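# «Al robot hay que enseñarle con paciencia, como a un aprendiz»

*4 de septiembre de 2018*

Llegué a Timano con media hora de adelanto y con la idea, bastante peliculera, de que iba a encontrarme una nave llena de chispas. Me recibieron en una oficina de moqueta gris, con un café muy decente y una advertencia amable: mejor no pisar los cables. La persona con la que había quedado lleva el equipo de teleoperación y me pidió que no pusiera su nombre, porque, según ella, «aquí todo lo hacemos entre varios y luego en casa se ríen de mí». Así que la llamaré simplemente la responsable, aunque el título le parezca demasiado serio.

Su trabajo consiste en enseñar a un robot con dos manos a hacer tareas de oficina: abrir una puerta, guardar una carpeta, recoger un vaso. El proyecto se llama Shezi y arrancó en enero con una lista de 16 tareas que, sobre el papel, parecían facilísimas. «Las escribimos en una tarde, muy contentos», me cuenta. «Después estuvimos tres semanas con la primera.»

La primera era abrir un armario. Le pregunto qué tiene de difícil y se le ilumina la cara, como a cualquiera cuando le preguntan por lo suyo. «Tú abres un armario y no sabes cómo lo haces. Tiras un poco, notas que el cierre cede, acompañas la puerta y ya estás pensando en lo que has ido a buscar. Cuando te pones los guantes y lo haces con las manos del robot, te das cuenta de que en ese gesto hay seis o siete decisiones, y de que tú no habías tomado ninguna a conciencia en tu vida.»

Los guantes son de Peltton, una empresa pequeña con la que colaboran desde el principio, y recogen el movimiento de cada dedo para que la mano mecánica lo repita. Quien maneja lleva además unas gafas con las que ve lo que ve el robot. Yo me las probé (me insistieron mucho, y la verdad es que estaba deseando que insistieran) y lo que más me costó fue acostumbrarme a mirar hacia abajo y encontrarme unos dedos negros donde esperaba los míos.

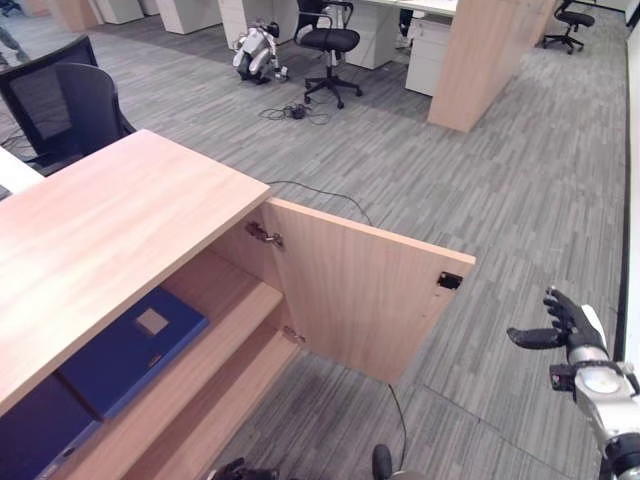
Con la puerta, me explica, empezaron haciéndolo todo a distancia, pero los primeros movimientos salían a trompicones. Entonces probaron a guiar el brazo directamente, agarrándolo por la muñeca y llevándolo con suavidad, igual que se lleva la mano de un niño que aprende a escribir. «Eso es precioso para explicarle un recorrido, y muy malo para los dedos. Con tus manos encima no puedes decirle cuánto apretar. Al final mezclamos: el camino se lo enseñamos a mano y el agarre, con los guantes.»

Llevan grabadas 1423 demostraciones, entre buenas, regulares y las que ella llama «de museo», que guardan por cariño. De todas ellas, 165 son solo de carpetas. Las carpetas le dan mucha guerra. Tumbadas en el estante son planas y los dedos no encuentran por dónde entrar, así que quien maneja tiene que arrimarlas primero al borde y pinzarlas desde ahí. «Yo lo hago con el pulgar debajo. Un compañero las empuja con dos dedos. Durante un tiempo discutimos cuál era la manera correcta, con bastante pasión, no te creas, y luego decidimos dejar las dos.»

Le pregunto si no confunde al robot que cada cual lo haga a su estilo. Se queda pensando un rato largo, mirando el café. «Un poco sí. Si uno abre rápido y otro despacio, el programa puede acabar haciendo una cosa intermedia que no le sirve a ninguno. Por eso apuntamos siempre quién ha grabado y cómo tenía el día. Lo del día lo pusimos medio en broma, y ahora es la columna que más miro.»

Las grabaciones se ordenan con Wumska, un programa hecho en casa que, según me confiesa bajando la voz, solo entienden bien dos personas. Ahí se recortan los tiempos muertos, se marcan los fallos y se decide qué entra en el entrenamiento. También guardan los errores que se corrigen sobre la marcha, como cuando la mano pasa de largo y vuelve. A ella le gustan especialmente: «Si solo le enseñas intentos perfectos, el día que se desvía dos centímetros no sabe qué hacer con su vida».

El plan para lo que queda de año es llegar a 300 demostraciones seguidas en las que la puerta se abra desde posiciones distintas, y pasar luego a los cajones. De los cajones prefiere no hablar todavía. Me acompaña hasta la salida, sujeta la puerta con el pie mientras me da la mano y, al darse cuenta, se mira el zapato: «Esto tampoco se lo hemos enseñado».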